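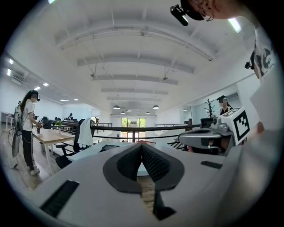 Ich hab's getan und mir den neuen Stadtführer zur Belagerung von Drurnitz gekauft, den dicken aus dem Verlag Huneck, und zwar gedruckt UND als E-Book (ja, ich weiß). Ende März war ich fast durch, und weil mich inzwischen drei Leute aus dem Geschichtsstammtisch gefragt haben, ob sich das lohnt, kommt hier meine Meinung.

Das Buch hat 560 Seiten und kostet 30 Euro. Für so einen Brocken mit Fadenheftung finde ich das völlig in Ordnung! Die digitale Ausgabe ist kaum billiger, darüber habe ich mich ein bisschen geärgert.

**Was ich richtig gern mochte**

Das Kapitel über die Versorgung der Stadt. Wer hat wem Mehl verkauft, zu welchem Preis, wer stand beim Rat in der Kreide – klingt trocken, ich hab's aber an einem Abend weggelesen. Da stecken die alten Rechnungsbücher aus Clunditz drin, und die werden ausführlich zitiert, mit der ursprünglichen Schreibweise und einer Übertragung daneben. Ein Bäcker beschwert sich in vier Briefen hintereinander über dieselben Säcke, und jedes Mal wird der Ton giftiger. Herrlich.

Auch die Rundgänge hinten sind brauchbar. Den zweiten bin ich an einem Montag abgelaufen, vom unteren Tor die Mauer entlang bis zur Schanze. Die Wegbeschreibung stimmt, nur beim Friedhof muss man links an der Kapelle vorbei und nicht rechts.

**Was mich gestört hat**

Die Karten! Im gedruckten Buch laufen sie über den Falz, und ausgerechnet die Stellungen der Belagerer verschwinden in der Mitte. Auf Seite 246 habe ich das Buch so weit aufgebogen, dass es geknackt hat. Im E-Book kann man zwar hineinzoomen, aber die Beschriftung wird dann matschig. Eine Faltkarte in der Klappe wäre mir ein paar Euro extra wert gewesen.

Und dann die Fußnoten: im Druck stehen sie brav unten auf der Seite, auf dem Reader sind sie alle ans Ende gewandert, und der Rücksprung landet gern mal am Kapitelanfang. Wer viel nachschlägt, nimmt besser das Papier.

Im Vergleich zum alten Szabó, den viele von euch noch im Regal haben, ist der Neue deutlich vorsichtiger. Die Geschichte vom verratenen Tor wird hier auf zwölf Seiten zerpflückt, und übrig bleibt ziemlich wenig davon. Der Szabó erzählt schöner, das muss ich zugeben, und weggeben werde ich ihn bestimmt nicht.

Von mir gibt's 4 von 5 Sternen, gedruckte Ausgabe. Fürs E-Book einen weniger.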